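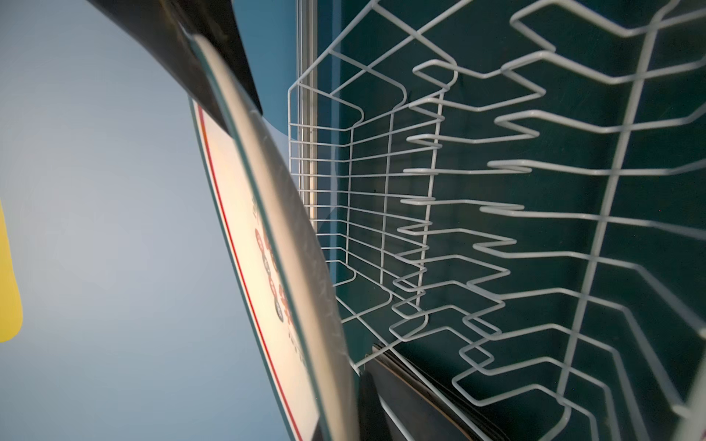

Figure 3. Wrist camera view during the dish rack task, with a flat item held in the gripper beside the rack.

3.2 Gathering the demonstrations

All demonstrations for the dish rack task were gathered at the Sudelholm site by guiding the arm by hand control from a nearby desk. The operator sees the live picture from the wrist camera and may also look directly at the workspace. We asked operators to rely on the wrist view wherever they could, so that the choices recorded in the data would depend on information the learned policy also receives. In the first trials, which were carried out in February and are not part of the released set, operators tended to watch the rack directly, and the policy trained on those trials often moved with confidence towards slots that its own camera did not show.

The wrist view of the rack is a demanding one. As Figure 3 shows, the wires repeat at several depths and cast shadows on the dark teal surface behind them, and a held item can take up a large part of the picture. Printing on the item is often too slanted to be read. We made no attempt to improve these conditions by changing the camera mount, as the same mount is used for the other tasks in the Drolcombe collection and we wished the pictures to remain comparable across tasks.

Each operator completed 13 practice episodes before recording began. These were discarded. An episode starts when the operator presses the foot pedal and ends when the gripper has returned to its resting position with both fingers open. An episode is kept if the plate stands in the rack without support at the end, whichever slot was used. Episodes in which a plate was dropped were removed from the main set and stored separately. Episodes in which the operator missed a slot, drew back and tried again were kept, provided that the plate was placed in the end. We consider these corrections to be among the more useful parts of the data – a policy trained only on clean placements has seen very little of what to do when a rim meets a wire.

Sessions were limited to 27 episodes per operator, followed by a break. This limit was set after Keegan Hinds, who supervised the recording, observed that episodes late in a long session became faster and less varied. Operators had settled on one route into the rack and repeated it. Between episodes the supervisor turned or shifted the rack by hand and changed the items already standing in it, following a printed card drawn from a shuffled pack. The cards covered the angle of the rack, the items present and the side from which the plate was to be offered.

The items differ in ways that matter for grasping and for vision. Figure 4 was taken with a decorated plate held between the two fingers, its printed face turned to the left. The rack holds a second decorated plate, a plain white plate seen from its underside and a dark rectangular item further back. Decorated and plain faces were both included so that the policy would not come to treat the pattern as the sign of a plate. The wall decals were left in place for all sessions. Their effect is examined in Section 5, where the policy is tested at Utbridge against a plain background.

Two of the authors labelled the start of contact between plate and rack in 100 episodes chosen at random, working apart and without seeing each other's labels. Where the labels differed by more than 10 video frames, Océane Poirier reviewed the episode and set the final label. Most of these cases involved a plate sliding along a wire before it dropped into a slot, and the written guidance was changed to state that the first touch counts even if it is brief. The labels are used only for analysis and are not given to the policy during training.

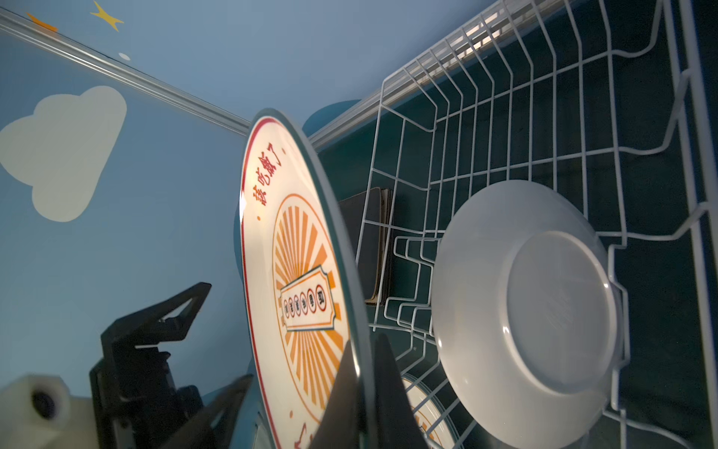 Figure 4. A decorated plate held in the gripper in front of the loaded rack.

3.3 Preparing the data for training

Camera pictures and arm positions were stored on a shared clock and matched by nearest time. Still periods at the start of each episode were trimmed, while pauses close to the rack were retained, as operators commonly stop there to judge the angle of the plate before lowering it. The held-out episodes were chosen by session, so that no session contributes to both training and testing. Jessie Swanson checked the final split against the session log kept by the supervisor.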